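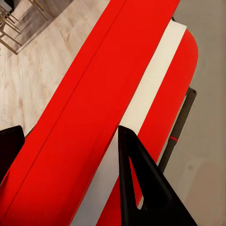
# Kalden Alteo podcast kit (used and new, sold by Hedlund)

We stock the Alteo and we have been using a set in our own back office since April, so this page is a mix of what is in the box and what we think of it. Kalden's own leaflet calls it "a studio in a bag". It is a pair of microphones, a small mixer and some cable, in a bag. If that is what you were after, read on.

**Price:** £81 new, boxed. Used sets come and go, ask in the shop.
**Stock code:** 2,507 (the comma is a quirk of our till, leave it in when you ring)
**Guarantee:** 12 months on new sets, none on the bag

## What you get

- 2 microphones, matching, with foam covers
- the Alteo mixer, mains powered
- two desk stands
- a cable for each microphone and one to the computer
- a carry bag with a shoulder strap
- a leaflet

There are no headphones. The leaflet shows two people wearing headphones on every page, and we have had customers come back on the Monday asking where theirs were. You will need to buy them, and you will need a splitter if both of you want to listen, as the mixer only has the one socket. We think Kalden should have found room for a second. We've told them so.

## How it sounds

Better than a phone on the table. Better than the microphone in a laptop, by a long way. Past that we would be careful with the claims.

The leaflet says the Alteo gives you "the voice of radio". What it gives you is a fairly warm sound if you sit close, and a thin one if you drift away. Most people drift. They start off with their mouth a hand's width from the foam and by the second story they are leaning back and waving their arms about, and the recording goes with them. A dearer microphone would do much the same, to be fair to Kalden.

The other thing is the room. Kalden says the Alteo has "room cancelling". We can't find a part in the mixer that does this and the switch marked ROOM seems to turn down the low notes. It helps a bit with lorries. It does nothing for echo, and a bare kitchen will still sound like a bare kitchen. Carpets, curtains and soft furniture do more for your show than that switch ever will, and you may already own them. 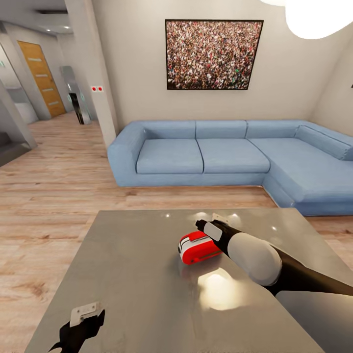 So before you spend anything, record ten minutes in each room you could use, on whatever you have already got. Clap once at the start of each one. Listen back on a bus or in the car, where your listeners will be, and pick the room where the clap dies quickest. If none of them will do, hang a duvet behind whoever is talking. Then come and see us about microphones.

## The mixer

Each microphone gets its own volume knob, and there is a third for the headphones. The knobs are stiff, which we like. Two lights tell you when you are too loud: green for fine, red for not fine. There is nothing between, so by the time you see red the shout is already on the recording.

It records both voices on separate tracks, *if* you change a setting on the computer. Straight out of the box it squashes them together. This matters more than the leaflet lets on. Shows with two hosts fall out over editing all the time: one of you laughs across the other's best line, and on a single track you can't get that laugh out. Page 6 of the leaflet covers the setting in one sentence. Our steps:

1. Plug the mixer in and switch it on before you open your recording program.
2. In the program, pick "Alteo A/B" as the input. Ignore plain "Alteo".
3. Make two tracks, A on one and B on the other.
4. Talk into one microphone only and check that just one track moves.

Do step 4 every time. The choice goes back to plain "Alteo" after some computer updates and you get no warning.

## Long chats

We ran ours for nearly a whole afternoon without a dropout. The mixer gets warm underneath. Kalden says this is normal and it may well be, but we'd keep it off the sofa and off anything else it can sink into.

## Guests on the phone

The box says "call-in ready". There is a small socket on the side, and you can run a lead from a phone into it (lead not supplied, of course). The guest's voice came through clearly enough for us. What didn't work so well was the guest hearing us -- there was a delay, and everybody kept talking at once and then stopping at once. If most of your shows have a guest somewhere else, we'd say have each person record at their own end and put it together afterwards. You don't need an Alteo for that. One decent microphone each will do it.

## Alteo or Fletier?

The one people compare it with is the Fletier desk set. We sell both, so we have no reason to push you either way.

| | Kalden Alteo | Fletier desk set |
|---|---|---|
| Microphones | two | one |
| Separate tracks | yes, after setting up | no |
| Headphone sockets | one | one |
| Runs on batteries | no | yes |
| Bag | yes, thin | no |

The Fletier costs less and is harder to get wrong. For a single host reading from notes it's the one we would pick. For two people who talk over each other, the Alteo is worth the fiddling.

## Things customers have asked us

**Will it make my show sound professional?**
It will make it easier to listen to. We've stopped using the word professional in the shop.

**Can I add a third microphone?**
No. The leaflet has a drawing with three stools in it and we wish it didn't. Two of you can share a microphone at a pinch, if you're friends.

**Are the foam covers needed indoors?**
Yes, leave them on. They take the thump out of P and B sounds. Spares are kept behind the counter.

**My co-host is much louder than I am.**
Turn their knob down, and leave yours where it is. People nearly always do the reverse and end up with hiss.

**Is the bag any good?**
It's fine for carrying from one room to another. The zip on ours went in the first month, and that's why it isn't covered by our guarantee. Kalden may replace it if you write to them.

## Buying and returns

New sets can come back unused. If you've opened the foam covers we'll still take the set, but we keep back the cost of a new pair. Used sets are tested at the counter with you there -- bring headphones, and bring the person you'll be recording with if they can be talked into it. Allow longer than you think for the tracks setting.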